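Stoltunham Robotics Club Forum > Student Projects > Two-arm block task, wall lining and scoring

degefa_lab
Posted 2025-11-13 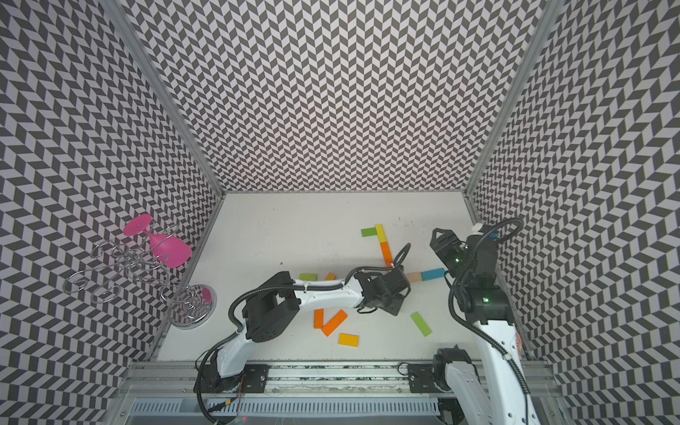 We have the block line task running on the two-arm cell and I would like some opinions before we lock the rules for the spring showcase in April. The team is me (Nahom Negash), Etenesh Ambaye and two first-years who joined last month. The goal is simple to state. Both arms work together to lay the wooden blocks end to end in a single path. The path can turn corners. One arm places and the other one squares up the end so the next block has something straight to meet.

Training is imitation learning from teleoperated runs. We have 474 demonstrations recorded so far, all with the same two operators. The policy does well on the first few blocks and gets worse after the first corner.

Questions:

1. Do we score by blocks placed or by total length of the path?
2. Does a gap between blocks count as a miss, and how big a gap?
3. Should we keep the chevron lining on the walls or swap it for plain gray?

kofi_y
Reply 1

Score by blocks placed. Length sounds good until you have to measure it with a judge standing there. Last year the Stadico team had a length rule for their cable task and we spent more time with the tape measure than watching runs.

For the gap, cut a piece of card to the thickness you decide on. If the card slides in between the two ends, it's a miss. Anybody can check it.

On the lining, I'd keep it. You recorded all your data with it.

washtrindade
Reply 2

Going to disagree on the lining. A repeating pattern is about the worst background you can pick if you ever want to use stereo or any kind of feature matching. Every stripe looks like its neighbor. Plain matte gray would be my pick and it costs very little. Yes, you would have to re-record, but 474 demos isn't so many that you can't do it again. Better now than in April.

Also, what is the order of the blocks? Are the colors part of the task or can the arms grab anything?

degefa_lab
Reply 3

Any color, any order. We talked about making it a color sequence but that turns it into a different project. The path is all we care about right now.

We don't use stereo. It's a fixed camera on the work area plus joint positions, and the network takes images directly. So I'm not sure the feature matching point applies to us, but I take the point about other teams using the cell later.

safta_p
Reply 4

I'm one of the people who has to share that cell, so I'll speak up. Costemico Cup rules say a team can't change the enclosure in the six weeks before an event unless all teams using it agree. If the lining is going to change, it should be this month. My group has 1,592 demonstrations recorded against the chevron and I don't want to lose them. I vote keep.

washtrindade
Reply 5

You wouldn't lose them. Mix the old data with a small set on the new background and fine-tune. We did that when the lights were replaced in the old room and it took two evenings.

safta_p
Reply 6

Two evenings and then a week of grasps that were off to one side. I was there for that too.

kofi_y
Reply 7

Can we leave the walls for a minute. Nahom, you said it gets worse after the first corner. What does worse look like? Does it miss the grasp or miss the placement?

degefa_lab
Reply 8

Placement mostly. Grasp is fine if the block is out in the open. What happens is the left arm brings the block in across the floor, sets it down close to right, and then the right arm comes over to push the end into line and pushes too far. After that the next block is placed against something crooked and the error adds up.

The other failure is blocks that are close together. When they sit in a bunch near the front, the left arm knocks one while picking up another. We've been counting that as a restart.

etenesh_a
Reply 9

Adding to what Nahom wrote. I ran the log script last night. Out of the last 52 trials, 19 ended with the overpush. I think it comes from the demos. When I drive the right arm I tend to close in on the block and wait there until Nahom lets go. He doesn't wait, he pushes right away. So the policy has seen two different habits for the same moment and it picks something in between.

washtrindade
Reply 10

That's your problem right there and it has nothing to do with the walls, I'll admit. Pick one habit. Write it down as a procedure and have both operators follow it. Left arm places, left arm opens, left arm backs off, then the right arm touches. Drop the demos that don't match.

kofi_y
Reply 11

Agree with the procedure. Don't agree with dropping the demos. You can keep everything up to the release and trim the push. The approach and grasp parts are still good data.

etenesh_a
Reply 12

Trimming is possible. The recorder saves gripper position so I can find the release in each file without watching all of them. I'll try it on a small batch first.

For the record I would like to keep restarts out of the score. If an arm bumps a loose block, let it keep going. The block is still on the floor and it can still be picked up. A restart takes longer than a bad placement does.

safta_p
Reply 13

Then you need a rule about blocks that leave the floor panel or end up behind the forearm where the camera can't see them. My group had one trial where the arm just hovered because the only block left was hidden. We let the clock run out.

degefa_lab
Reply 14

Good one. Proposal: if a block is not visible to the fixed camera with both arms parked, a judge may move it back once per trial. Hidden while the arms are working doesn't count, the arms have to deal with that themselves.

kofi_y
Reply 15

Fine with me. Put "once per trial" in bold or somebody will argue it on the day.

washtrindade
Reply 16

I can live with it. I still think the chevron should go, after April if not before. How long does a full trial take now?

degefa_lab
Reply 17

Three to four minutes if it gets through without a stall. We set the limit at five.

Draft rules so far:

Score is one point per block placed in the path.
The starting block does not count.
A gap the card fits into is a miss, and the path goes on from there.
Any color, any order.
No restart for a bumped block.
Judge may return one hidden block per trial, arms parked.
Five minute limit.
Lining stays as it is until after the showcase.

safta_p
Reply 18

Thank you on the last one. Can you say what happens if the path runs into the wall? With two corners it could.

degefa_lab
Reply 19

If the next block can't fit, the path is finished and you keep your points. I'll add it.

etenesh_a
Reply 20

Trimmed 30 files and retrained on just those to see if the script breaks anything. It runs. Too early to say about the overpush. I need the cell Monday from 4 to 6 if nobody has it booked.

safta_p
Reply 21

We have it until 5. You can have it after that, and leave the arms powered when you finish, we're back on at 8.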